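福夫利积木修整间招人啦：整理、分色、装箱，欢迎慢性子的朋友

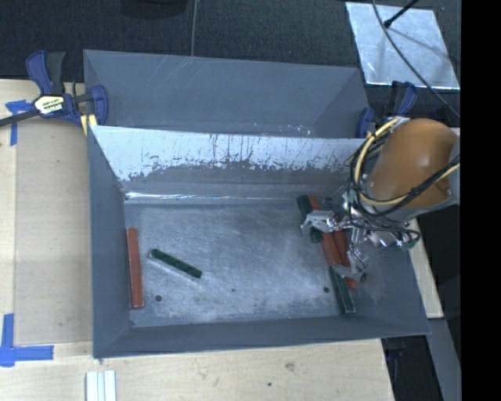
维拉·莫罗兹听说我们又要招人，第一句话就是：“千万写清楚，这活儿得坐得住，别光写轻松。”她在这里干了很久，她的话我们照办，所以这份启事写得长了一点，请您泡杯茶慢慢看。

我们福夫利（Fuvley）是一间做旧积木翻新的小工坊，收来的多半是长条形的积木，红的、深绿的最多，也有少量别的颜色。学校、托儿所、社区活动室用旧了的玩具，一袋一袋送到我们这儿，混在一起，有的沾了胶，有的磕了角，有的夹着糖纸和蜡笔头。我们把它们倒进金属箱里，一条一条捡出来看，分好颜色，该擦的擦，该补的补，再配成整套送回去。箱子用了好些年，内壁磨得发白，底上全是划痕，可结实得很，我们一直舍不得换。

现在想找两位分拣整理员，再找一位周末能来帮忙装箱的朋友。

平时要做些什么

早上先把前一天收的袋子登记好，写上是哪家送来的。科尔内蒂（Cornetti）的货最杂，多瓦尼克（Dovhaniuk）的一般比较干净，但颜色容易看走眼，深绿和墨蓝在阴天里很像，拿不准就端到窗边再看一眼，慢一点没有关系。分完颜色再看棱角，有毛刺的单独放一边，下午由格里戈里·霍洛夫科来打磨。他脾气好，您送错了他也只是笑笑给您拿回来，不过一天送错十回的话，他大概也会叹气的！

配套的规矩是每盒49条，配好以后由另一个人再点一遍。一位手熟的整理员一天下来能过手300多条，刚来的朋友远远做不到这个数，我们也不要求，头一个月只看仔细不仔细。

装箱的活儿稍微重一些，要把配好的盒子码进纸箱，贴标签，搬到门口的架子上。腰不好的朋友请一定提前说，我们可以把您安排在桌边。

我们希望您是什么样的人

分得清颜色（面试时会请您现场分一小箱，大家都要分，不用紧张），手上有点耐心，愿意和人搭话，也受得了一上午没人说话。有没有经验都行。以前做过裁缝、图书管理、药房配药的朋友，在我们这儿都做得很顺手。年纪不限，只要年满十八岁。会一点木工当然更好，霍洛夫科盼徒弟盼了很久了。

中文、乌克兰语或英语，会其中一种就能在这里工作。标签是双语的，看几天就熟了。

时间和待遇

整理员每周来四天，上午九点到下午三点半，中间休息四十分钟，午饭由我们准备，通常是汤和面包，有时候维拉会带自己腌的黄瓜来。装箱的朋友只需要周末上午来，按小时结算。具体的工钱面谈时会一项一项讲清楚，写在纸上给您带回去考虑，不必当场答复。试工两周，试工期间照付工钱。

工坊里冬天有点凉，今年一月暖气坏过一次，现在已经修好了，但还是建议您备一件薄毛衣。围裙和手套我们提供，手套有大中小三个号，手特别小的朋友请先告诉我们，好提前去订。

怎么来找我们

工坊在图尔基克斯（Turkix）旧货市场后面那排平房，门牌136号，从市场东门进来，看见修鞋摊往左拐就到了。坐14路车的话，在市场站下车，走几分钟。门铃不太响，多按两下，或者直接敲窗户。

想报名的朋友，请写一封短信，讲讲您自己，什么时候可以开始，哪几天方便。不需要正式的简历，手写的也很欢迎，投在门口的绿色信箱里，或者交给维拉本人。请在2024年6月24日之前送到，收到的每一封我们都会回。要是您还没想好，也可以先过来坐坐，看一上午我们怎么干活，跟着捡几条试试手感，再决定写不写这封信。来之前跟维拉打声招呼，她好多煮一碗汤。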